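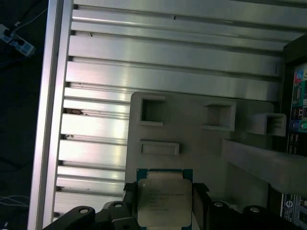
Larnley open day, 4/29/18

I nearly didn't go. It's 25 miles each way and the forecast was grim, but a friend who used to work on the Larnley estate kept telling me the Relier workshop was worth the petrol, and they only open the doors once a year (it was June last time, so I'd missed it by being on holiday). So off I went with a flask and a sandwich.

Parking was a muddle. You follow the yellow signs as far as the tile warehouse and then they simply stop, and I ended up in the yard at the back next to a lorry. If you're going next year, ignore the signs and take the second gate.

Relier do computer refurbishing, mostly old servers and office machines that come in by the pallet from firms clearing out their cupboards. They strip them, test the bits and build up whatever's worth building up. A lot of that is still people at benches with screwdrivers. The part I'd come for was the robot cell in the far bay, where they're trying to get an arm to do the fiddly handling inside an open case, processors included. They call the cell Gurkberg. I asked why and got three different answers from three different people.

We were let through in groups of 8, with safety glasses (mine steamed up, so I saw the first five minutes as a sort of fog). There's a yellow line on the floor and you stay behind it. The arm is smaller than I'd imagined, and much slower too! It hangs over the case for ages before it does anything. The fingers hold the processor by its edges, and the chap showing us round said the grip is the whole game: too light and it slips, too hard and you've marked the edge of the board it sits on.

Then it stopped. The arm had the chip out over the case, on its way across, and it just froze. An amber lamp came on, something beeped, and our guide said "ah" in the voice of someone whose boss was standing behind him -- she was, as well. We all stood there looking at a very expensive pair of tweezers doing nothing.

I'll give them full marks for what came next, as they could easily have hurried us off to the tea urn. They told us the fault was a grip force reading that had gone outside its limits, and that the controller is set to hold still when that happens. Letting go would drop the chip into the case, and carrying on might crush it, so it waits for a person. A woman from Sydorenko, the firm that looks after the arm, came over with a tablet. She pressed the stop, turned a key on the post, hung her own padlock on it and only then stepped over the line. Somebody in our group asked if all that was needed when the thing plainly wasn't moving, and she said a stopped robot that still has power is the one she worries about most.

She took the chip from the fingers by hand with a little tray held underneath, which took two goes. The trouble was a cable to the force sensor. It runs down the arm and flexes each time the wrist turns, and it had worn at the clip. The same fault had shown up 26 times in their log before our visit, they told us, mostly as a blip that cleared itself, and people had got used to pressing reset and carrying on. The boss was quite frank about that. They'd done 178 runs on the original cable and had a spare on the shelf the entire time.

The swap took almost as long as my sandwich. After that they ran it with nothing in the fingers, then with a dead chip, and then our slot was up, so I can't tell you how it got on with a good one.

The rest of the tour was fine. I liked the cable sorting, and there was a table of parts for sale where I bought a keyboard I don't need. Tea was free, cake was a pound. The toilets are up the outside stairs by the loading door and there's no lift, so ask at the desk if stairs are a problem, they'll take you round through the office.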